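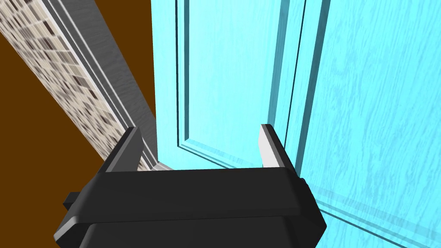
Wrist view stalls during simulated kitchen collection, door and pick tasks
Reading time: 2 min
3 comments · 4 shares

Opened by: Réka Dudás
Component: Tremano recorder, wrist stream
Status: fix in place, awaiting re-run

Problem
During teleoperated collection in the simulated kitchen, the wrist stream falls behind the joint log. Joint states are written at every control step. Wrist images sometimes repeat while the arm is moving, so the saved pair shows the gripper in an old pose against a new joint reading. Training on these pairs teaches the policy to act late. Out of 20 demonstrations in the April batch, 4 are affected.

Steps to reproduce
1. Load the kitchen layout with random textures on.
2. Start the recorder with wrist and side views both enabled.
3. Drive the arm up to a door or a cabinet front with the fingers open.
4. Stop recording and compare image stamps with joint stamps.

Log

09:40, Réka Dudás
Replayed the affected episodes from saved states. Simulator state is correct throughout. Only the stored images are stale. Contact flags and finger width agree with the replay.

10:15, Unai Arroyo
Is it tied to the door textures? The wood grain maps are large and the renderer reloads them on reset. Please try one run with plain colours.

10:50, Réka Dudás
Plain colours make no difference. Turning off the side view does: no repeats in two runs.

11:30, Kristóf Boros
Both views share one render queue. When the queue is full the recorder reuses the last image and gives it a fresh stamp, which is why the checker passed it. I have changed it to block until the new image is ready. The simulator clock waits, so operators will notice slower driving but the data will line up. Branch is on Pudbridge.

13:05, Réka Dudás
Running the branch on the pick task, both views on.

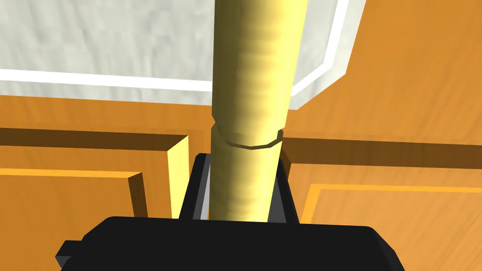
Wrist view, pick task: yellow cylinder held between the fingers, cabinet doors behind.

13:20, Réka Dudás
No repeated images in this episode. Finger width in the log matches the closed grip. Door task still to be run on the branch.

14:10, Harvey Simard
Do not delete the 4 bad episodes. Mark them as excluded in the manifest and keep the saved states, as the images can be rendered again offline. The instruction labels do not need redoing.

14:25, Unai Arroyo
Checker now compares image hashes as well as stamps. It will flag a repeat only if the joints moved between the two steps, otherwise every pause by the operator would fail.

Left to do
- Door task on the branch, both views (Réka)
- Re-render excluded episodes and run the new checker on them (Unai)
- Merge once both pass (Kristóf)

Related tickets
Vörös: gripper width saved with wrong sign after reset
Tremano: side view missing from first step
Flireck: manifest export drops excluded flag
Pudbridge: slow upload of long episodes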